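Fasora adds garment folding to home data set

SKIRVILLE, 7 June 2026. Fasora has begun gathering clothes-folding examples for its manipulation model, using hand-held grippers in occupied homes. The first batch covers 47 homes and about 980 recordings, the company said.

Each recording is one attempt at one garment, on whatever surface the household normally uses. Sweaters and hooded tops were put ahead of towels, which made up most of the earlier Plisturov set. Failed folds are kept and tagged. Of the recordings checked so far, 176 were returned for relabeling.

Knitwear laid out on a bed counts as a separate starting condition from knitwear in a pile.

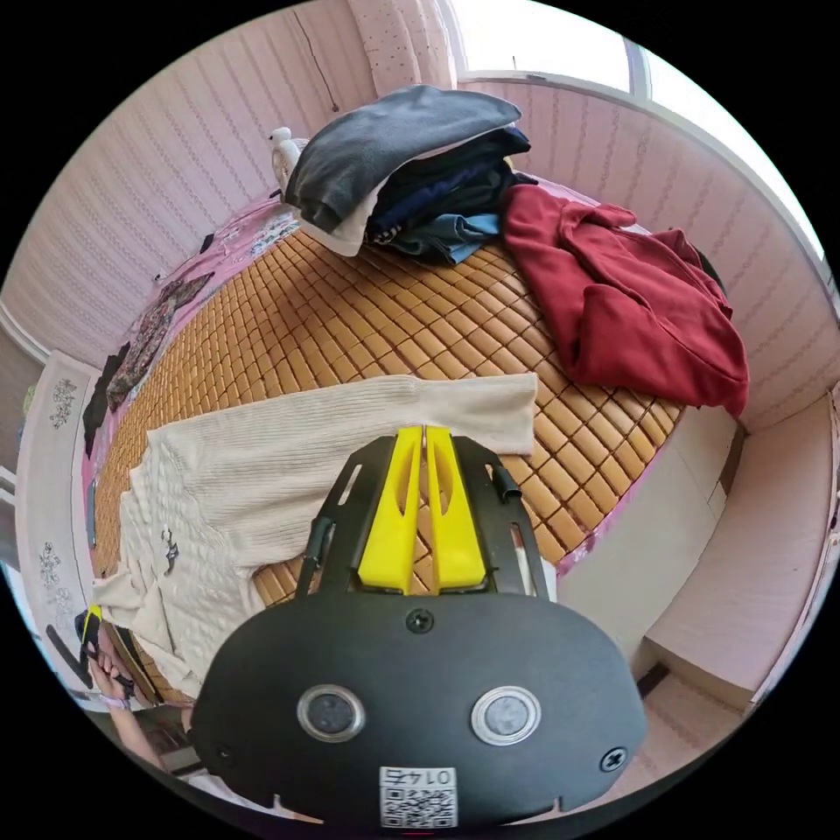

Tesfamariam said the batch was still short on thick knits, and that 300 more sleeve folds would be needed before any training run was worth comparing with the towel results. A second batch is planned for July.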